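Skip to main content
Library Services — Help for Readers
Section 2: Setting up remote access to the Lesetti reading platform

This section explains how registered readers can open the Classics and Ancient World collections from home. Lesetti holds the digitised texts, commentaries and lecture recordings listed in the subject guides. It replaces the Mukent gateway, which closed to new sign-ins in August. Bookmarks saved under Mukent will no longer open and should be deleted.

Before you begin

You will need your library card number, the email address held on your reader record, and a browser that has been updated within the last year. Readers whose cards have expired must renew them at the enquiry desk first. A renewed card is recognised by Lesetti from 6 a.m. on the following morning.

Note: Visiting scholars on a short-term ticket should not follow the steps below. Please write to Dilek Soylu in Reader Registration, who will issue a separate sign-in.

2.1 Creating your sign-in

1. Open the library home page and choose Databases A–Z.
2. Select Lesetti from the list. A sign-in page will open in a new tab.
3. Choose First-time reader.
4. Enter your library card number without spaces, followed by your email address.
5. Open the confirmation message and follow the link inside it. The link remains valid for 74 hours.
6. Choose a password and select Save.

If the confirmation message does not arrive, check your junk folder and then confirm with the enquiry desk that the address on your record is correct. Requesting a second link cancels the first.

Caution: After 5 failed attempts the sign-in is locked. It can be released only by a member of staff, and this cannot be done over the telephone.

2.2 Opening a text

1. Sign in and select Collections, then Greek Drama or Latin Verse.
2. Choose a title. Texts with a facing translation are marked with a double page symbol.
3. Select Read online. The text opens at the first line, or at the last line you viewed if you have used it before.
4. To move to a particular passage, type the line number in the Go to box and press Enter.

The Greek Drama collection at present contains 1,432 items, including reviews and programme notes. Most readers will find it easier to narrow the list by author before searching within it. Line numbers follow the printed edition named at the head of each text, and may differ from those in older school editions.

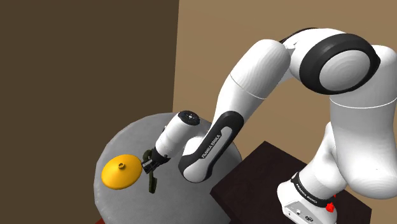 Greek characters should display without any further action. Where empty boxes appear in place of letters, open Reading Preferences, select Text Display and change the font setting to Koseck. The change applies to every text in your account and does not affect printing.

2.3 Saving and citing

1. Highlight the passage you wish to keep.
2. Select Add to Notebook. Notebook entries are private to your account.
3. Select Cite to produce a reference. Check it against the style required by your department before submitting any work.

Note: References for the Canpolat commentaries omit the name of the translator. The supplier has been informed. Until this is corrected, readers should add the name by hand from the title page.

Caution: Notebook entries are deleted when a card lapses — export them before your renewal date. To do so, open Notebook, choose Export and save the file to your own computer.

2.4 Shared computers

Readers using a public or shared computer should select Sign out before closing the browser. Closing the tab alone leaves the account open. Do not allow the browser to store your password.

2.5 Further help

Questions about the classical collections should be sent to Umut Güler, Subject Librarian. Faults with the platform, including broken links and missing pages, should be reported to Keir McIver in Electronic Resources, giving the title of the text and the line or page number concerned. Large-print and screen reader versions of this guide are available from the enquiry desk on request.

Next: Section 3, Requesting items from the closed stacks
Back to top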